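Last updated: January

Ties Still Need Fixing: Nomvula Shabalala on Thirty Years of Repair Work

Nomvula Shabalala had a tie open on her bench when I got to her shop in Tralthorpe, the back seam undone from end to end and the lining pulled halfway out. She asked me to give her a few minutes. It was a navy silk with a coffee stain near the tip, and the customer needed it for a funeral.

She owns Prelleck, a repair shop on the second floor above a shoe store. She takes in scarves, pocket squares and the occasional vest, but most of the work is ties. Customers mail them in or carry them up the stairs. The street door has a bell that doesn't work, so they knock.

I had expected to hear that the business was dying. Shabalala said it had been smaller and it had been bigger.

"When offices stopped asking for ties, I lost the men who wore one every day," she said. "Those were easy customers. They spilled soup, they came in, they came in again. Now I get people who own two ties and care about both of them. A lot of what I see belonged to a father or an uncle."

She started at 21, as a bench hand for a neckwear maker called Mahlangu, which had a workroom on the east side of town and closed long ago. Her job was slip-stitching, the long hand seam that runs up the back of a tie and holds it shut. She did that and nothing else for most of a year.

"It's one thread," she said. "You leave it a little loose and you leave a loop at the end, so the tie can stretch when you pull on it. If the stitch is tight, the thread breaks the first week. The woman who taught me would take hold of both ends of my tie and yank. If it snapped, I did it over."

The supervisor who hired her was Gerrit Masilela. He is retired now and I reached him by phone. He remembered her as quick and not very talkative.

"Most of the new ones wanted to get to cutting, because cutting paid better," Masilela said. "She wanted to know why ties came back. We had a box of returns that went in the trash every month. She asked if she could take it home."

Shabalala said the box was where she learned repair. The returns were mostly the same few faults: a broken slip stitch, a lining that had twisted, a bar tack that had come out at the wide end. She would open each one up on her kitchen table to see what had gone wrong, then try to close it so that it didn't show.

When Mahlangu shut, she bought a steam press from the sale for 600 dollars and rented one room. She still uses the press. The room became two rooms when the accountant next door moved out.

Every job gets a paper ticket with a number. She started the numbers over when she moved the cash register to its present spot, for reasons she couldn't recall, and the ticket on the navy silk was 3,076. The tickets go in shoeboxes she gets from downstairs.

I asked what people bring in most.

"Stains, and they've usually made it worse," she said. "They see a spot and they rub it with a wet napkin. Silk doesn't want to be rubbed. The color lifts and you get a pale patch, and then I can clean out the grease but I can't put the color back. Blot it with something dry and leave it alone. Then bring it in soon. Don't wait until the wedding."

She doesn't send ties to a regular dry cleaner. She said that the cleaning itself is often fine and the pressing is what does the damage. A tie should have a soft rolled edge along both sides. A flat iron turns the roll into a crease, and the crease stays. When that happens she takes the tie apart, steams the silk flat and folds it again over the old lining, or over a new one if the old one has gone limp.

A full rebuild takes her an afternoon. Shortening a tie takes less. Narrowing one, which is now a large part of the business, falls somewhere between.

Katsuhiko Sekiguchi has had several narrowed. He teaches high school history and wears a tie every day by choice. His came from his grandfather-in-law, and he said they were wide enough to eat off.

"The patterns were great, and I looked ridiculous," he told me. "She took the first one down and I thought she'd lose the little birds on it. She moved the fold over so that one bird sat in the middle. I wouldn't have known to ask."

Shabalala said she lays the silk over a paper form and shifts it around before she cuts. She sometimes talks a customer out of it. If the tie has a design placed just so at the tip, taking an inch off each side may ruin it, and the cut can't be undone. She keeps the trimmings in an envelope and gives them back with the tie.

There are jobs she turns down. She won't copy a designer's label. She won't work on silk that has started to split along the folds, which she calls shattering.

"You touch it and it breaks somewhere else," she said. "I can put a backing on it so you can frame it. I can't make it so you can knot it. Some people get upset with me about that. I would get upset too."

Her only employee is Lindiwe Van Wyk, who works mornings and does the cleaning, the mail and much of the hand sewing. Van Wyk came from a bridal shop. She said that ties were harder than she expected because there is so little to them. A wedding dress has places to hide a mistake, and a tie has the back seam and that's all.

Van Wyk also answers the mail, and the question that comes up more than any other is how to store ties. The two women don't fully agree on this.

Shabalala prefers hanging for woven silk and insists on drawers for knits. A knit tie on a hanger grows, she said, and she has had them arrive long enough to tuck into a belt. Van Wyk rolls everything. She starts at the narrow end, rolls loosely and sets each one in its own section of a drawer or box.

"Hangers are fine if you have the closet," Van Wyk said. "Most people don't. They have one hanger with everything on it, and the one they want is at the back, so they drag it out and catch the silk on something. If it's rolled, you pick it up."

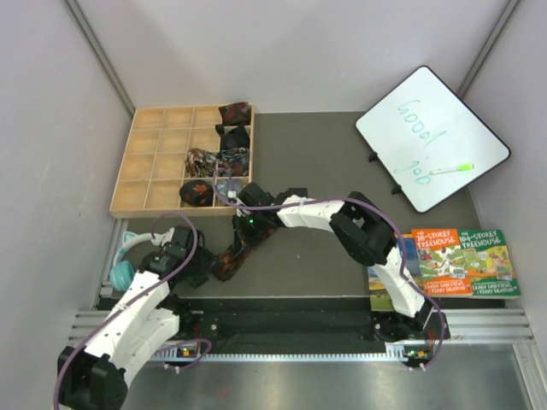 A wooden tray divided into sixteen compartments. The two columns on the left are empty.

Both of them agree about knots. Take the knot out at the end of the day, and take it out the way it went in. Pulling the narrow end through in one go is faster, and it is hard on the lining. Leaving the tie knotted and loosened over a doorknob is the worst of all, according to Shabalala, who said she can tell from the wrinkles which customers do it.

After it is untied, a tie needs a day off. Wool linings recover if they are left alone. She tells people who wear one daily to have enough that no tie goes out two days in a row. For wrinkles that stay in, she suggests hanging the tie in the bathroom during a shower, well away from the water, and then leaving it overnight.

Moths are the other thing she gets asked about. They go for wool ties and sometimes for the wool lining inside a silk one. She has opened ties that looked fine outside and found the lining eaten to lace. She puts wool ties through the freezer in a sealed bag before storing them for the summer, and she brushes them first. Cedar smells nice, she said, and she doesn't count on it.

Materials are getting harder to find. She used to buy lining from a supplier called Iseck, which sold wool interlining by the bolt in several weights. It dropped the heaviest weight, then stopped selling small orders. She bought what she could and keeps it on a shelf above the press.

When that runs low she takes linings out of old ties that are too stained to save. Thrift stores sell them cheap. A good lining from a bad tie is better than most of what she can get new, she said, and it has already done its shrinking.

Natália Caldeira, who runs the costume shop at a theater across town, sends her work every season. Stage ties get sweated through, grabbed, stepped on and put on in the dark. Caldeira said that for a long time she bought new ones for each show and threw them out after.

"Then we did a play set in a bank, and every man had a tie from the right years, and we couldn't replace any of them," Caldeira said. "One actor got pulled across a desk by his tie every night. Nomvula put a break in the neck of it, under the collar, with snaps. It came apart when it was supposed to. We still have that tie."

Shabalala said the snaps took her three tries – the first set opened whenever the actor turned his head.

January is her slowest month, and she uses it to catch up on the rebuilds that have no deadline. Prom and wedding season starts early in the spring. She will raise her prices before then, for the first time in a while, and she has not decided by how much. Van Wyk thinks she charges too little for narrowing.

I asked whether she planned to train someone else. She said she has had a few people ask. One lasted a month.

"The sewing you can teach," she said. "It's sitting with it. You're doing the same seam all day and the customer is never going to look at it. I like that seam. I listen to the radio and I do the seam."

By then she had the coffee stain out, or as far out as it was going to go. She held the silk up at the window and turned it a few times. Then she laid the lining back in, folded one side over, folded the other, and started pinning. The customer was due at four.

Prelleck takes repairs by mail and in person. Van Wyk asks that people send a note with their phone number inside the package, and that they don't wash anything first.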